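Drevetari is a web series told almost entirely through voicemails, and I've been keeping this entry up for the wiki ever since the first season ended, so forgive me if I gush a bit. It was created by Vanderleia Vieira, who also plays Grilis, the older sister with the landline (and the best coat on the show!).

The story is set in Stendale, a small town where everyone seems to owe somebody a phone call. Grilis inherits her aunt's answering machine and finds 180 messages on it, most of them meant for other people. She starts delivering them, one per episode, and that goes badly pretty much right away. The Assunção family gets the worst of it - their message splits the household in 2 by the midpoint, and half the comments section has never forgiven the aunt.

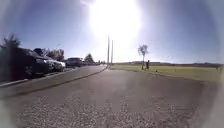 Season one runs four hours if you watch it straight through, which I have done more often than I'd like to admit. New episodes went up every Wednesday, and the comment threads were where the theories lived. My favorite (still unproven) is that the aunt recorded some of the messages herself. Go back and listen to the breathing in the bakery call and tell me I'm wrong.

The show stayed small, with 3,000 subscribers at the time of the finale, but they were a loud bunch. A second season was teased in a December post and then things went quiet. Vieira has said she knows who left the last message - she just won't tell us yet.

Contact the editors | © Drevetari Fan Wiki | Back to top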